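4.3 Recording a two-handed task by remote control

Read section 4.2 first if you have not yet paired the hand controllers. The steps below assume that both arms are powered, homed and showing a steady light on the Rikitz base unit.

Sweeping with a dustpan and broom is used throughout this section. It needs both arms at once, and the two arms do different jobs, so mistakes in the demonstration show up early.

Before you start

1. Clear people and pets from the working area. The arms can reach further than they appear to when folded.

2. Put the litter down by hand. Mix paper, wrappers and crumbs, and change the layout between recordings. A robot that has only seen one layout will sweep that layout whether the litter is there or not.

3. Check the slack in the cables on both arms. You should be able to move each wrist through its full range without a cable going tight.

4. Place the tools in the grippers with the arms in Hold. Close each gripper from the controller, then pull gently on the handle. If it turns in the grip, open, reseat and close again.

CAUTION: Keep fingers out of the gripper while it closes. Hold the tool well down the handle.

Recording

5. Press and hold Record on the left controller until you hear two beeps. Wait for the second beep before moving.

6. Bring the dustpan down first and let its front edge rest on the floor. Do not press. If the force bar on the screen turns amber, raise your left hand slightly.

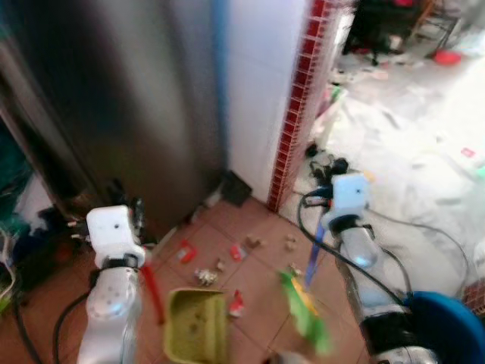 7. Sweep towards the pan in short strokes, keeping the left arm still while the right arm moves. When you need to reposition the pan, stop the broom, move the pan, then carry on. Moving both at once is allowed, but new operators tend to drift and the recording is harder to learn from.

8. If you miss a piece, go back for it within the same recording. Recoveries are useful and should be left in.

9. When the last piece is in the pan, lift both tools clear of the floor and press Record once to stop.

NOTE: A single recording is limited to 500 seconds. The unit beeps before the limit and then saves what it has.

Checking and keeping recordings

10. Play the recording back at double speed. Delete it if a tool slipped, if a cable caught, or if you paused for more than 8 seconds with nothing moving. Keep slow ones — they do no harm.

11. Give each recording a task name and your own initials. Use the same task name every time, spelt the same way.

For floor tasks we suggest 200 good recordings before the first training run. Hanneke Segers and Birsen Gökçe recorded the set supplied with the Wasley kitchen pack, and it can be loaded as a starting point if your floor and tools are similar.

Between recordings, return the arms to Hold before you empty the pan or scatter more litter. Do not rely on letting go of the controllers, as the arms stay live for a short time afterwards.

If an arm lags behind your hand, see 7.1. If it shakes while holding still, see 7.3.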